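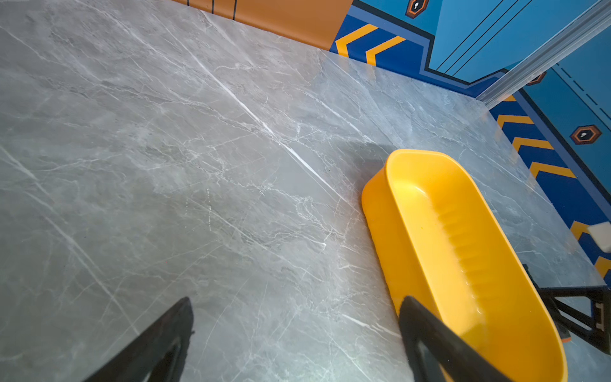

Small electrical items and batteries were taken first, as most of those present had come about them. The bin store at Lovau House has been refused twice by the collection crew because batteries were found in the general waste. The meeting agreed that each landing should have its own open container for used batteries, and that it should be bright enough not to be mistaken for anything else. The yellow plastic tub shown on the grey marble-patterned table is the sort of thing meant: rounded corners, a thick rim to lift it by, and no lid to lose. Flat 9 asked if something smaller would do. It was felt that a small one would be full within a week of Christmas. Tubs to be bought for all landings, including the top one.

Residents' meeting, Lovau House – minutes
April
By the minutes secretary

Search minutes and notices Go

Present: flats 1, 2, 4, 5, 7, 9, 10 and 12, and the managing agent (Castetti). Apologies from flats 3 and 11. The meeting opened at 7.10 pm in the ground floor lounge.

1. Minutes of the last meeting

Agreed, with one correction. Under item 4, "the side gate will be locked" should read "the side gate will be shut". The lock is still broken.

2. Matters arising

The light outside flat 6 has been replaced. The one by the back stairs has not, and the agent will chase the electrician. The bike that was chained to the gas pipe has gone. The new notice about prams in the hallway has been put up, though flat 2 pointed out that it is behind the door when the door is open. It will be moved to the other wall.

3. Batteries and small electricals

Further to the above, flat 5 offered to empty the landing tubs once a month and take the contents to the collection point at the Tarell Road shops. Flat 12 will do it in August. Vapes are not to go in the tubs. Nor are car batteries, one of which was left beside the lift last month and has now been taken away by the agent at a charge of £10.

Broken kettles, toasters and so on should be kept in the flat until the council's small electricals day. The agent will put the date on the board when it is known.

4. Bin store

The door closer is too strong and two residents have had a hand caught. The agent has had a price of £200 from Pillai, who did the front door, to supply and fit a softer one. Agreed.

Flat 4 asked for the food waste bins to be put nearest the door, as they are the heaviest to move and the ones people least like walking past. The crew has been asked about this before and said they had no view. Agreed to try it until the next meeting.

There was a long discussion about cardboard. Boxes are still being left whole. Flat 7 suggested a knife on a chain, which was not supported. The agent will write to all flats asking for boxes to be flattened, and the letter will also go to the two flats that are let, by way of the owners.

5. Cleaning of the stairs

The present cleaner comes every fortnight. Flat 1 asked what it would cost to go weekly. The agent said a further £700 a year at the present rate. Views were mixed – the lower floors get most of the mud and were in favour, the upper floors less so. It was put to a show of hands and not carried. The agent will ask whether the ground floor alone could be done weekly, and bring a price.

The mat inside the front door is curling at one corner and is to be replaced before then.

6. Money

The balance of the small works fund stands at £878. The door closer, the mat and the tubs will come out of it. The roof reserve is separate and was not discussed. Flat 10 asked for the figures to be sent out before meetings in future. Agreed.

7. Garden

The hedge by the car park will be cut once the birds have finished with it. The water butt leaks at the tap and flat 2 has some tape. Flat 9 would like to plant beans along the south wall again and there was no objection, provided the canes are brought in afterwards. Last year's are still there.

8. Any other business

Flat 12 reported a smell of drains on the second floor in the mornings. Flat 7 has noticed it too. The agent will send someone to look at the stack, and asked both flats to keep a note of the times.

Parcels are being left on top of the meters. Residents are asked to give drivers their flat number and not just the name of the building.

The next meeting will be in July, at the same time and place. The meeting closed at 8.25 pm.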